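Thread on dimensional weight for small gift boxes, for people who mail sweets, soap, tea and similar. I do packing specs for a living and get the same four or five questions every July, when the holiday orders for board go in.

Most parcel carriers bill on the greater of two numbers: what the scale says, and what the volume says. The volume number is length times width times height of the outer carton, divided by a divisor. The divisor is in your contract. If you don't have a contract, it is in the public rate guide, usually near the back.

Candy in a gift box is light for its size. So is anything individually wrapped. You will almost always be billed on volume, and your scale reading is only useful for catching mispacked orders.

Measure the outer carton sealed, at its widest points. A bulging top flap counts. A carton that is nominally six inches tall and domes to six and a half will be rounded up to seven by the carrier's dimensioner.

Rounding happens per side, before multiplication. On a large carton it barely matters. On a small one, an extra inch of height can move you up a full billable pound. Work out your own case with a spreadsheet before ordering any board.

Order of design, the way I do it: contents, inner box, clearance, outer carton. The usual order I see in small shops is inner box (because it looked good), contents, then whatever carton was in stock. That is where the void fill comes from.

Clearance between gift box and carton: I spec a quarter inch per side for a rigid box with a corrugated outer. Less than that and the corners of the gift box scuff on insertion. More, and it travels inside the carton and you have to fill the gap.

Rigid box and folding carton are different products. Rigid is thick grayboard wrapped in printed or colored paper, shipped to you already set up. Folding cartons arrive flat. Rigid boxes look better and occupy an unreasonable amount of shelf. Budget for the storage as well as the unit price.

Worked case. A client of mine, Bakero, sells mixed wrapped candy by mail. They ordered 3,000 rigid boxes from Wurnon in one size and 3,000 outer cartons from Neagu to match. Both suppliers delivered to spec. The specs did not agree.

The box drawing gave internal dimensions. The carton drawing gave internal dimensions too. The person ordering had assumed the box figure was external. With board and wrap on both sides plus the lid overhang, the box was larger than the carton would take without force.

They packed 400 orders by forcing it. Scuffed corners on most, split wrap on some, and the cartons domed, so the carrier rounded the height up and billed accordingly. The adjustment invoices arrived on a Tuesday, well after the orders had gone out.

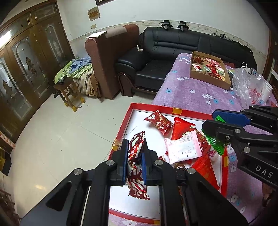 Si-woo Tak asks whether it wouldn't have been cheaper to drop the outer carton and send the gift boxes in padded mailers, which weigh less and come out smaller on the dimensioner.

On postage, yes. On claims, no. A padded mailer gives a rigid box almost no edge protection. The corners take the load first, and a crushed corner on a gift is a refund even if every piece inside is fine. If the item is a refill or a sample, use the mailer. If somebody is going to hand it to somebody else, use the carton.

There is a middle option, a corrugated wrap mailer that scores to variable height. I have specced the Stulen one for books and it works for shallow gift boxes too. It closes down to the height of the contents, so you don't pay for air at the top. It is slower to pack. Time it with your own people before committing.

Back to Bakero. The fix was on the carton side. Re-cutting the boxes would have meant new tooling and a new wrap layout. A new carton size from Neagu was a changed die line and a short wait. The old cartons went to refill orders, which ship without a gift box.

The new carton came out larger than the old one on paper and smaller on the invoice, because it closes flat. Compare sealed measurements, never catalog sizes.

Now fill inside the gift box, which is a separate problem. Wrapped candy settles. A box packed level with the rim at the bench will have headspace by the time it is opened, because the twists and crimped ends of the wrappers nest into each other with vibration.

You can test this without a lab. Pack a box, close it, tape the lid, put it in its carton and leave it in the back of a car for a week of ordinary driving. Open it and measure the drop from the rim. Do this with at least three boxes, as one box tells you very little.

If the drop bothers you, the cheap options are a paper pad under the lid or slightly more product. Tissue looks nice and compresses to nothing. Shredded paper holds its loft better and gets into everything.

Do not overfill to compensate. A lid sitting proud of the base by even an eighth of an inch puts you back at the domed carton, and you will have paid for the extra candy as well.

Flat packets with air in them behave differently from twist wraps. The air is a cushion until it isn't. If you also ship by air freight or over high passes, expect pouches to swell and lift the lid. Leave headspace on purpose for those and test again.

Lid fit: ask for a sample at the humidity you pack in. Grayboard takes up moisture. A lid that slides nicely in a dry January can bind in August. I ask for the fit tolerance in writing. Some suppliers give one, some send a shrug in PDF form.

Question from the replies about color rub. Dark and saturated wraps mark more visibly than pale ones. Matte laminate shows burnishing, uncoated paper shows scuffs, gloss shows fingerprints. Pick the defect you can live with. An interleaf sheet between box and carton helps with all three and costs very little.

Another one: do you need a "this side up" mark? You can print it. Do not design as if it will be followed. Assume the box will spend part of its trip on its lid, and choose a closure accordingly. A belly band or one small sticker on the front edge is enough for most weights.

Checklist I send to clients. State internal or external on every dimension. State board thickness. State lid overhang. Get one physical sample of each part from the actual supplier and assemble them yourself, filled and sealed. Measure the result. Then sign.

The last item is the one that gets skipped. Of the 17 spec disputes I have on file for gift packaging, most come down to two correct parts that had never been in the same room before the full order landed.

Carrier side: if you get an adjustment you disagree with, photograph the sealed carton with a tape measure on each axis and file inside the dispute window. The window is short. Keep a sealed reference carton per size on a shelf so you are not reconstructing it from memory.

I'll post the spreadsheet layout separately. It has one row per carton size, with columns for sealed length, width and height, each rounded up, then volume, divisor, billable weight and scale weight. The last column flags any size where a half-inch change in one side moves the billable weight. Those are the sizes to redesign first.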